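Starting a Small Magazine
Session 3: Readers, pages and the first budget

Last week we looked at how Skuvden went from a newsletter to a printed title. This session covers the decisions its founders had to make before the first issue went to press. Bring your own draft title and a one-line statement of who it is for.

Describe the reader before you describe the content. Skuvden's founders wrote a single page on theirs: age, rent, what she read on the bus, what she had stopped buying. Every feature idea was checked against that page, and 18 of the first 40 were dropped.
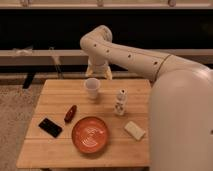
A flat plan sets out every page of the issue in order, with adverts marked. Start with the cover and the centre spread, then work outwards. Leave plenty of clear space around the main item on each page. A white plastic cup on a square light-wood table is easy to pick out, and a headline needs the same room. Fekmont's first flat plan had no empty space on any page and was redrawn twice.

Print run and price come next. Fekmont printed 1,339 copies of its launch issue and sold them through 33 shops. Work out the cost per copy, including post and unsold returns, before you set a cover price.

For next time: read the Morikawa media pack and draft a flat plan for your own title. Hand in both sheets by Wednesday, September 10, 2025.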